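Cheese under or over the patty? (home burgers)

Tultum Community > Food > Everyday cooking

pillo_nine
Sunday, 6:40 pm
Hello all. I am cooking burgers for my family every week, and my bottom bun is always soft like a sponge before we finish eating. My cousin says the cheese must go under the meat, to protect the bread. I always put it on top. Which one is correct?

Ajayi51
On top, always. The cheese needs the heat of the pan to melt. If you put it under, you are eating a cold slice with hot meat on it. For the bun, toast it with butter for 2 minutes and your problem is finished.

grivitz
I don't agree with Ajayi51. I do both, one slice under and one over. Toasting helps, but with juicy meat it is not enough. Also let the patty rest on paper before you build.

pillo_nine
Thank you both. Just to be clear what I mean by "on top", it is this order, with the slice turned a little so the corners hang over: 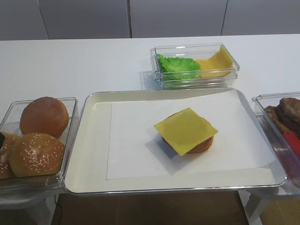

Reply #5
Elsie Bellamy
That is the order I use also. My advice is to put lettuce under the patty. It keeps the juice away from the bread and you don't need more cheese.

Reply #6
grivitz
Lettuce under hot meat becomes brown and sad. Sorry Elsie, I tried it many times.

Reply #7
Elsie Bellamy
Then you used the soft kind. Take iceberg, and dry it very well with a towel.

Reply #8
Ajayi51
Still say butter and a hot pan. What bread are you buying, pillo_nine? The cheap ones in the bag are mostly air.

Reply #9
pillo_nine
Yes, the cheap ones in the bag :) I will try toasting first and then the iceberg.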